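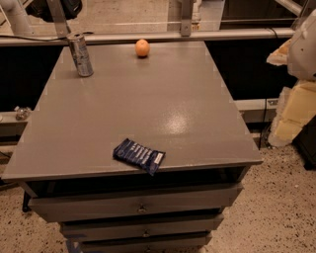
Fig. 1. Drinks can on a grey cabinet top.

Where do the cans go? Recycling at the Lacerda building
Student project report, July 19, 2022

Why we picked this
The Juller vending machine sells mostly cans and there is one can bin, ground floor, by the stairs. We wanted to know if people walk down to it or just use the nearest general waste.

What we did
Survey first, then bin checks. Paper forms left in the Gondero canteen through April, 200 printed, 173 came back. Bin checks on 13 days, same time each afternoon, gloves on. Cans sorted by floor and written up the same evening – mostly. Two sheets got mixed up and we had to redo the second floor.

What we found
Most people said they recycle "always" or "often". The bins say otherwise. Ground floor fine, hardly any cans in general waste. Second floor much worse, and the top floor worst of all. Plenty of forms said the can bin was too far, a few didnt know there was one. Some thought cans had to be rinsed first and gave up on it.

Problems
Canteen forms only reach people who use the canteen. Cleaners emptied early on one of the days so that count is low. We asked Tivodine, who collect the waste, for thier weights but only got a yearly total for the whole site, no use for single floors.

Next
One can bin per floor, near the lifts. Clearer label – "no need to rinse". Then repeat the checks with the same sheets and compare. Survey form is in appendix A, raw counts in appendix B.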